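Library » Gaming » Handhelds » Zindex (handheld console)

Zindex (handheld console)

The Zindex is a handheld video game console developed by the hardware firm Gritudari and sold in limited numbers through mail order. It used interchangeable cartridges and ran on four AA batteries. The console never reached large retail chains, and most of what is known about it comes from its service manual and from interviews with its lead designer, In-ho Cheon.

Development

Cheon began work on the Zindex after leaving a calculator manufacturer. His first design had a folding case, which was dropped when the hinge cable wore out in testing. The second design placed the screen on the left side of the case and all of the buttons on the right, an arrangement kept in the final product. Left-handed players could turn the unit over and flip the picture with a switch beside the battery door.

The sound chip was bought as surplus stock and had three channels, one of which could only produce noise. Several games use the noise channel for speech-like effects, with mixed results.

Gritudari built 1160 units in a single production run. Of these, 1096 were sold to customers. The remaining 64 were kept for repairs, and their cases were later used to replace cracked ones sent in under warranty. 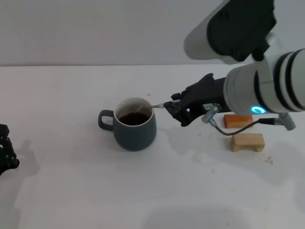
Reading time: 3 minutes

Games

Eleven cartridges were released. The best known is Stadska, a city-building game by Clyde Achterberg in which the player lays out streets on a small grid and collects tolls. Stadska saves its progress with a password of 16 letters, and a misprint in the manual swaps the letters O and Q in the example password. Later copies include a correction slip – this slip is often missing from used copies.

Achterberg also wrote Gündoğdu, a side-scrolling game about a lamplighter who has to put out every lamp in a town before sunrise. It has 104 screens and no music except on the title page. The final screen cannot be completed on early cartridges due to a fault in the collision code. Gritudari replaced these cartridges on request, and the corrected version can be identified by a small dot after the title on the startup screen.

The other nine titles are mostly puzzle and card games. Two of them, a solitaire collection and a sliding-block game, were included with the console at different times.

Hardware

The screen is a monochrome LCD with four shades of gray and no backlight. Contrast is set with a wheel on the top edge. The headphone jack is a smaller size than usual and needs an adapter, which was sold separately.

A two-player cable was listed in the catalog, and 230 were made. Only the card games support it. Both consoles must be switched on before the cable is connected, or the link fails and each unit has to be reset.

Known faults

The most common fault is the loss of vertical lines on the screen as the bond between the ribbon cable and the glass weakens. Leaking batteries also damage the lower contacts, which are soldered to the main board and are harder to replace than those on similar handhelds. The flip switch tends to collect dirt and can leave the picture upside down – working it back and forth several times usually clears it.

Reception

Reviews in hobby newsletters praised the battery life and criticized the price of the cartridges. The position of the screen divided reviewers, and some found the unit tiring to hold for long sessions. Stadska received favorable notices and was later ported to home computers by Achterberg, with a larger grid and a save function.

See also: Monochrome handhelds; Mail-order consoles; Link cables

Last edited Tuesday, February 23, 2021

Shares: 12 | Comments: 3

Contact | Copyright | Back to top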